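Small shop, serve-over counter fogs up every afternoon

Posted in Shop Equipment > Refrigeration
February 12, 2024

Noreen Swati
I run a small deli and I have a secondhand serve-over counter, a Femerar with the curved front glass. It holds temperature fine. The trouble is that from early afternoon the glass fogs on the customer side and stays that way until I close, so people lean in and squint at the olives like they're looking for a lost ring. I wipe it. It fogs. I wipe it again.

It didn't do this for the first few months. I moved the counter in September so the line would stop blocking the door, and it now sits side-on to the entrance with the coffee machine at one end. The man I bought it from says it's "just the humidity" and has stopped picking up. Is this a repair, a setting, or do I need a different counter? I'd like to avoid the last one, having met my bank balance.

Dilwyn Phillips
Sounds like the gas. Get it regassed. Mine was the gas.

Hanan Hijazi
With respect to Dilwyn, if it's holding temperature I wouldn't start with the gas. Fog on the customer side means the outside of the glass is colder than the damp air touching it. You moved the counter next to a door and a machine whose whole job is making steam, so I have a suspect.

Things to try, cheapest first. Turn off the coffee machine for one afternoon, or if that would cause a riot, put it on the back counter. Then look at your set point. People buy an old counter, get nervous, and turn it down as far as it goes. If yours is colder than your food rules call for, bring it up a notch and check with a separate thermometer in the food area, not the one on the front panel, which on older units is mostly decoration.

After that, look for the anti-mist fan. Many curved-glass counters have a small one that blows room air up the outside of the glass through a slot along the bottom edge. Hold a strip of tissue over the slot. If it doesn't flutter, the fan is dead or the slot is full of crumbs. I cleaned out a Hasness last year that had most of a baguette in there.

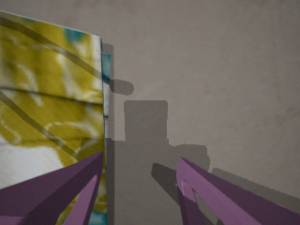

If the fan is dead, the part is cheap and a refrigeration tech can swap it in a short visit. Ours charged 100 for the call-out and 30 for the fan, and then ate a sandwich I was not paid for. A new counter the size of yours will be some 2,000 before delivery, so please try the tissue first.

One more, as it catches everyone: don't stack anything in front of the slot. Cracker displays are the usual offender.

Noreen Swati
Tissue didn't move. There was also a cracker display. I am not going to discuss the cracker display.

Crumbs are out and still no flutter, so I have a tech booked to look at the fan. The coffee machine has gone to the back, where it is much harder to reach and everyone has told me so.

Dilwyn Phillips
Ask him to check the gas while he's there.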